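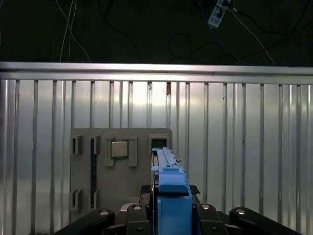

Who decides when a robot cell is ready to run without a person beside it? At most small shops it is whoever wrote the cell's rulebook, and at Daveo that is the assembly group, working from a seven-page document it revises every January.

Print this article | E-mail this article

The company, which does board assembly in Zestville, began with 167 rules borrowed from suppliers and old work orders. Many repeated each other. A few disagreed. The current version has 19.

Most deal with dull matters. Fixtures are checked for position at the start of each shift. Bolts on the gripper linkage get looked at on Thursday. Cables must be kept clear of the arm's reach, and any change to their routing goes in the log. A new program has to complete 100 cycles at reduced speed, with an operator present, before it goes to full speed. One missed placement and the count starts again.

That last rule is the least popular. It can hold up a cell for most of a shift, and customers notice. Mutska, a software supplier, asked for a shorter trial on repeat jobs and was turned down. Đặng, a contract shop across town, uses the same count but lets it carry over between shifts.

Formal safety standards still apply to guarding and emergency stops, and the house rules refer to them without restating them. Fingers are covered separately. A replacement finger, even one made to the same drawing, is treated as a new tool and goes through the slow trial.

Print | E-mail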